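Praredell Museum for Young Learners
Learning pages: How Things Dry

Why does washing dry on the line?

Wet clothes hung outside in the morning are often dry by lunchtime. Water has left the cloth, although no one has wiped it away or wrung it out. This page explains where the water goes, what makes it leave quickly or slowly, and how people have made use of drying for a very long time.

Water is made of tiny pieces

Everything around you is made of particles so small that they cannot be seen, even with a school microscope. The smallest particles of water are called molecules. In a puddle, a glass or a wet sock, water molecules are always moving. They slide past one another and bump into one another, and they pull on one another as well. This pull is what holds a drop of water together.

Some molecules move faster than others. When a fast one reaches the surface, it may have enough energy to break free of its neighbours and float off into the air. Scientists call this evaporation. The water has changed from a liquid into a gas, and the gas is called water vapour. Water vapour has no colour and no smell.

Does water need to boil first?

Many people think that water must boil before it can turn into a gas. Water at sea level boils at 100 degrees Celsius, and a day that hot has never been recorded anywhere on Earth. Puddles dry up all the same. Boiling happens all through the liquid, and you can see the bubbles rising. Evaporation happens only at the surface, and it can take place on a warm day, on a cool day and even on a frosty one.

Four things that change the speed

Heat. When water is warmed, its molecules move faster and more of them can escape. Sunshine warms the cloth as well as the air around it.

Wind. As water leaves a wet towel, the air beside the towel becomes damp. If the air is still, the damp layer stays in place and some of the molecules go back into the cloth. A breeze carries the damp air away and brings drier air in.

Dry air. Air always holds some water vapour, and the amount is described by its humidity. Weather reports usually give it as a percentage. When the humidity is 90 per cent, the air is already close to its limit and washing dries slowly. In an inland town in summer the air may be much drier, and a shirt will be ready sooner.

Space. Water can escape only from a surface. A towel rolled into a ball has a great deal of water trapped in the middle. The same towel spread out flat has a large surface open to the air on both sides.

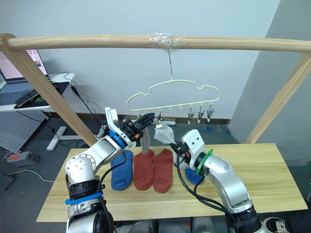 Why do people hang socks by a clip instead of leaving them in a pile?

A sock in a pile is pressed against other wet socks, and the water inside the pile has nowhere to go. When each sock hangs separately, air can reach it from every side. Gravity also helps, as it draws water down towards the toe, where it may drip off.

Some materials hold more water

Cotton is made of fibres from a plant, and those fibres soak up water readily. A heavy cotton jumper may still feel damp long after everything else on the line is dry. Polyester is made in factories and takes in very little water. Most of the water in a wet polyester shirt sits between the threads, where it can escape easily. Many sports clothes are made of polyester for this reason. Wool is unusual. It can take in a good deal of water vapour before it begins to feel wet at all.

Drying makes things cooler

When the fastest molecules leave, the slower ones stay behind, and what is left becomes cooler. You may have noticed this when climbing out of a swimming pool on a windy day. Your body uses the same effect when you sweat. People in hot places have long kept drinking water in clay pots that let a little moisture seep through to the outside. As that moisture evaporates, the water inside the pot is cooled.

Drying food

Tiny living things such as mould and bacteria need water to grow. Food with most of its water removed will keep much longer. Grapes become raisins, plums become prunes, and fish and meat can be dried in the sun, in the wind or over a slow fire. The Becerra Room on our ground floor has a display of drying racks for fruit — please look closely at the gaps between the slats, which let the air pass underneath.

Where does the water go next?

Water vapour from your washing mixes with vapour from rivers, lakes, soil, leaves and the sea. High in the sky, where the air is cold, it turns back into tiny drops. This change is called condensation. The drops form clouds, and in time the water may fall again as rain or snow. This journey is known as the water cycle.

Try it yourself

You will need two cloths of the same size, some water, a plate and a clothes peg. Ask an adult before you begin.

1. Wet both cloths and squeeze them out until they have stopped dripping.
2. Fold one into a small square and put it on the plate.
3. Peg the other by one corner in the same room.
4. Feel both cloths every half hour and write down what you notice.

You may wish to repeat the test on a rainy day and compare your notes.

Words to know

Condensation: the change from a gas to a liquid.
Evaporation: the change from a liquid to a gas at the surface.
Humidity: a measure of how much water vapour is in the air.
Molecule: a very small particle, made of atoms joined together.

Related pages: Clouds and Fog; Salt from the Sea; The Sircombe Weather Station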